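Udholm Bottles
Bimanual teleoperation demonstrations, tabletop bottle handling

README and data card, release 2

Contents
Summary
What the operators were asked to do
Station
Views
Views from the table
File layout
Fields
Loading
Annotation
Splits
Known problems
Intended use
License and contact

Summary

Udholm Bottles is a set of demonstrations of two robot arms handling medicine bottles and similar small containers on a tabletop. All motion was commanded by a human operator through a pair of leader arms. There is no scripted motion in the set except the return to the home pose, and that segment is flagged so it can be dropped.

The set was recorded for the Tronura project, which studies how few demonstrations a policy needs before it can pick a named container out of a group. It replaces release 1. The two releases should not be mixed: the gripper scale changed between them (see Fields).

Joint state, commanded state, gripper opening and synchronized video are included for every episode. Force is not included. The arms have no force sensing at the wrist, and motor current was too noisy on the distal joints to be worth publishing.

What the operators were asked to do

Each episode has one instruction, shown to the operator as text before the leader arms are unlocked. Four task families are used.

pick_lift: close one gripper on the named container, raise it clear of the table, hold, put it back down.

relocate: move the named container to another free area of the table and leave it upright.

handover: lift with one arm, pass to the other in the air, set down with the second arm.

steady: hold the body of the container with one gripper while the other closes on the cap. The cap is not turned in this release.

Operators were free to choose which arm did what, except in handover, where the instruction names the first arm. They were told to keep moving at a pace they could hold for a full session and to avoid long pauses with the gripper closed. They were not told to avoid failed grasps. A missed grasp followed by a second try is kept as one episode and marked with a retry count.

An episode ends when the operator presses the foot pedal. A single press means the operator considers the task done. A double press means abandon. Abandoned episodes are shipped in a separate folder and are not listed in the main index.

Station

Two follower arms are mounted at the table and driven by two leader arms of matching geometry. The mapping is joint to joint. No inverse kinematics is involved at record time, so end effector poses in the files are computed afterward from the joint readings and the arm description in the calib folder.

The grippers are parallel in command space: one number per gripper, 0 for closed and 1 for fully open. The leader side uses a finger trigger with a light return spring. Operators tend to ride the trigger slightly off its stop, so the commanded value while holding an object is rarely a clean 0. This is normal and has not been filtered out.

Control and recording run on one machine, with the Guerra logger writing all streams against a single clock. Leader readings, follower commands and follower readings are stored separately. The difference between command and reading is often useful – with a bottle in the gripper, the reading stops at the width of the bottle while the command keeps going.

Views

Each episode carries video from fixed cameras around the workspace and from cameras carried at the wrists. The fixed views keep the same pose through an episode. The wrist views move with the arm and always contain part of the gripper fingers, which should not be masked out without checking: several baselines use finger position in the image as a cue for contact.

Video is stored at 30 frames per second. Joint streams are stored at their native rate, and an index maps each video frame to the nearest joint sample. If the gap between a frame and its nearest sample is larger than one joint period, the frame is marked stale in the index.

The room behind the table is in regular use. People, screens and shelving are visible in many episodes and change from one session to the next. Nothing was done to hold the background constant. Users training on the fixed views may want to crop to the table area. The crop boxes used for our own baselines are in calib/crops.json.

Views from the table

Fixed view, then right wrist view.
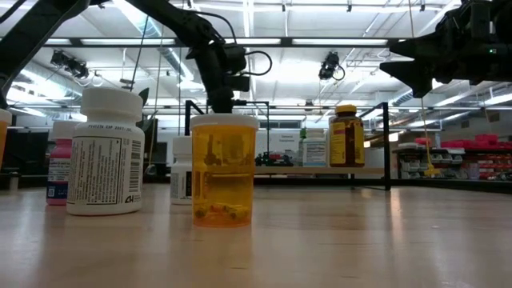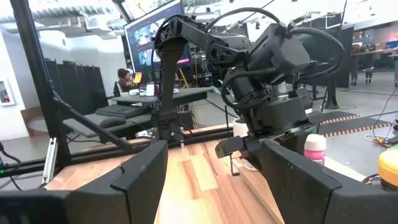

File layout

Every episode is one folder. The folder name is the session code followed by the episode index within the session.

udholm_bottles/
 index.csv
 calib/
 arms.json
 cameras.json
 crops.json
 episodes/
 <session>_<episode>/
 state.h5
 frames.csv
 meta.json
 video/
 abandoned/
 splits/

index.csv has one row per episode with the task family, the instruction text, the name of the target container, the retry count and the split. It can be used alone to choose a subset before downloading video. Video takes up nearly all of the disk space.

Fields

state.h5 holds the following arrays. All have the same first dimension.

t: seconds from the start of the episode.
leader_q: joint angles of both leader arms, radians, left arm first.
cmd_q: joint angles sent to the follower arms, same order.
follower_q: joint angles read back from the follower arms, same order.
grip_cmd: commanded opening, left then right, 0 to 1.
grip_read: measured opening, left then right, 0 to 1.
phase: integer label, see Annotation.
homing: true while the arms are returning to the home pose.

In release 1 the gripper values were raw motor counts and ran in the opposite direction, with larger numbers meaning more closed. A conversion script is provided in tools/convert_r1.py. It handles the scale and the sign but cannot repair the release 1 time stamps, which drift against the video over long sessions.

frames.csv lists, for every frame of every view, the frame number, the time, the row of state.h5 it maps to and the stale flag.

meta.json holds the instruction, the operator code, the session code, the calibration version and free text notes. Notes are present only where the operator or the reviewer wrote something. Most are short ("cap slipped", "wrong arm first, fixed") and they have not been normalized.

Loading

The Isa loader reads the set without conversion:

from isa.data import open_set

ds = open_set("udholm_bottles", split="train")
ep = ds[0]
q = ep.state["follower_q"]
for frame, row in ep.pair("wrist_right"):
 ...

pair() skips stale frames by default. Pass keep_stale=True to get them back. Homing segments are kept by default and must be dropped by the caller with ep.trim_homing().

Without Isa, any HDF5 reader will do. Use the row column in frames.csv to line up video and state. Do not compute the mapping from the frame rate – dropped frames are rare but they do occur, and the error builds up over an episode.

Annotation

Phase labels were set by a rule and then checked by a reviewer. The rule uses gripper reading and end effector height. Labels are:

0 idle
1 reach
2 close
3 carry
4 place
5 release
6 retreat

In the handover family, phases 2 and 5 can apply to different arms at the same time. The phase array then follows the receiving arm, and the giving arm is recorded in a second array, phase_b. For the other families phase_b is filled with -1.

Container names are plain labels assigned by us, built from body color, cap color and size, for example "amber_white_small". They do not refer to contents. Text on the containers has not been transcribed, and models should not be scored on reading it using this set.

Splits

There are three splits: train, val and test. They are made by session, so no session appears in more than one of them. The test split holds out 18 arrangements of containers that do not occur in train or val. The containers themselves do occur in train, so the test split measures change of layout and clutter only.

Users who want unseen containers should build their own split from the target column in index.csv. Remember to exclude episodes where the held-out container stands on the table as clutter. The neighbors column lists what else was on the table at the start of each episode.

Known problems

Transparent and glossy containers. Depth estimated from the fixed views is poor on translucent bodies and where ceiling lights reflect off the table. No depth maps are shipped for this reason.

Cable motion. Cables on the arms swing during fast moves and can cross a view for a few frames. These frames are not flagged.

Occlusion. In steady and handover episodes one arm often hides the target from the fixed views through most of phase 2. The wrist views usually recover it.

Joint backlash. Wrist roll on the left follower shows more play than on the right. Computed poses for the left gripper should be trusted less during slow rotation.

Operator style. Operator codes are not evenly spread over task families. Code op_c recorded most of the handover episodes and approaches from the side far more often than the others. A policy trained on handover alone will pick this up.

Calibration. Camera poses were measured again in March after a mount was moved. Episodes recorded before and after carry different calibration versions in meta.json. Joint data is not affected.

Intended use

The set is meant for imitation learning, for work on retry and recovery behavior, and for testing time alignment between command and video. It is not suited to grasp force studies, to pharmacy automation claims of any kind, or to identifying people in the background. Users must not attempt the last of these.

License and contact

Data is released for research use under the terms in LICENSE.txt. The conversion and trimming scripts in tools/ are under the same terms as the Isa loader. Report broken episodes through the Tronura issue tracker with the full folder name and the first bad row number.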